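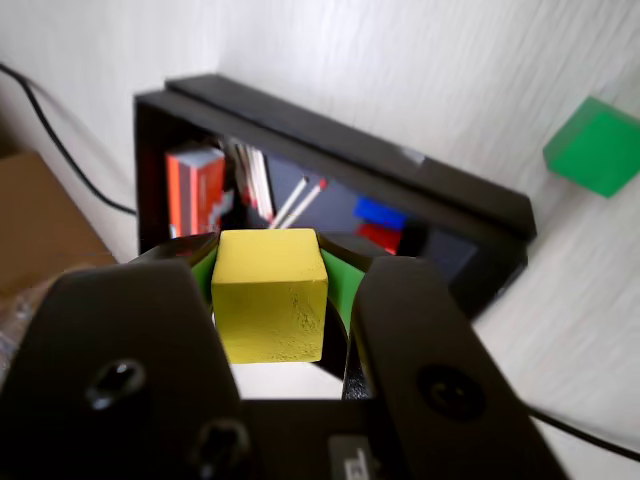
Questions fréquentes sur nos cubes de couleur

Vous nous écrivez beaucoup à propos des cubes Lema, et ça nous fait très plaisir ! On a regroupé les questions qui reviennent le plus souvent.

Combien de cubes y a-t-il dans une boîte ?
La petite boîte en contient 23, la grande 100. Il existe aussi un lot de 300 pour les écoles et les ludothèques, livré en sacs de toile (un régal quand on les vide tous d'un coup sur le tapis).

Quelles sont les couleurs ?
Il y en a 6 : jaune, rouge, bleu, vert, orange et blanc. Le jaune est de loin le plus demandé, et on le vend aussi à l'unité.

La peinture est-elle brillante ?
Non, elle est mate, et on y tient ! Sous le doigt, la surface reste légèrement rugueuse, on sent encore le bois. Les tours tiennent mieux aussi, les cubes glissent moins les uns sur les autres.

Comment les nettoyer ?
Un chiffon à peine humide, puis séchage à l'air libre. Pas de lave-vaisselle, pas de trempage. Pour une trace de feutre, essayez d'abord une gomme blanche toute simple, c'est assez bluffant.

Où les ranger ?
Sur une étagère ouverte, à côté des livres, ils sont superbes et les enfants les retrouvent tout seuls. Nous aimons beaucoup le casier noir Gasow : les couleurs vives ressortent merveilleusement dessus. Posez-en quelques-uns sur le dessus et gardez l'intérieur pour les albums et les cahiers.

Peut-on les mélanger avec les cubes Kurklow ?
Oui, les arêtes ont la même longueur. Les teintes diffèrent un peu, surtout les verts, mais pour construire, aucun souci.

Un cube s'est écaillé, que faire ?
Un coup de papier de verre très fin sur l'arête, et il repart. Si la peinture s'en va par plaques, écrivez à l'atelier Zander avec le numéro de commande et on vous en renvoie un.

Y aura-t-il de nouvelles couleurs ?
Oui, en juillet ! Un violet et un gris clair, vendus d'abord à l'unité.

Page mise à jour le 27 avr. 2023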